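4.2 Attribution and timing of unsolicited campaign messages

The second strand of the study concerns messages sent to voters in the municipality of Mulden during the final fortnight of the local campaign. Under the electoral rules in force at the time, printed leaflets had to carry the name and address of the person who authorised them. Text messages were not mentioned in the rules, and the parties read that silence in different ways. Two of the lists standing for the council placed an authorisation line at the end of every message. The others used a sender name only, and in several cases the sender name was that of a local service or a residents' group with no stated link to a party.

Residents were asked to forward any political message they received to a dedicated number. After duplicates were removed, the collection held 121 separate texts. Each was coded by two readers, working apart, for topic, sender name, presence of an authorisation line and time of receipt. Disagreements were settled by a third reader (Wieczorek). The coding sheet followed the one used in the earlier Bresen study, with one added field for messages that claimed to speak for a public body.

Of the 121 texts, 48 carried no authorisation line of any kind. These unmarked messages dealt mainly with the proposed transfer of the Mulden clinic to Draltis, the private operator already running patient transport in the district. The wording varied, but the central claim was that the council had agreed the transfer in secret and that residents would be charged for routine visits. Council minutes for the period record a discussion of the proposal and no vote. The claim about charges could not be traced to any published paper.

Timing also differed between the two groups. Marked messages arrived throughout the day, whereas the unmarked ones were concentrated after 7 p.m. on the eve of the poll, when broadcasters were already observing the campaign silence and a reply from the council was unlikely to reach voters.

Interviews were held in February with residents who had forwarded at least one message. Most took place in the respondents' homes in the evening, and each followed the same written guide (Figure 2).
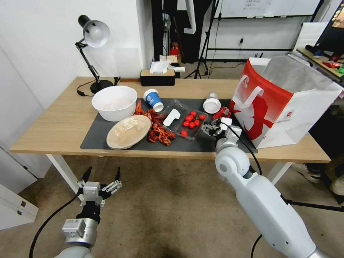 Figure 2. Table with desk lamp and tray of tomatoes, Mulden.

Respondents were first asked whom they believed to have sent the message, and only then whether they had believed its content. The order was chosen so that doubts about the claim would not colour the answer on the sender. Several named the clinic itself as the source, including some whose message bore the name of a residents' group. Stevens and Wilczyńska have argued that voters treat a familiar sender name as a form of authorisation, and the answers given in Mulden are consistent with that view. They do not show that the messages changed any vote, and the study was not designed to test this.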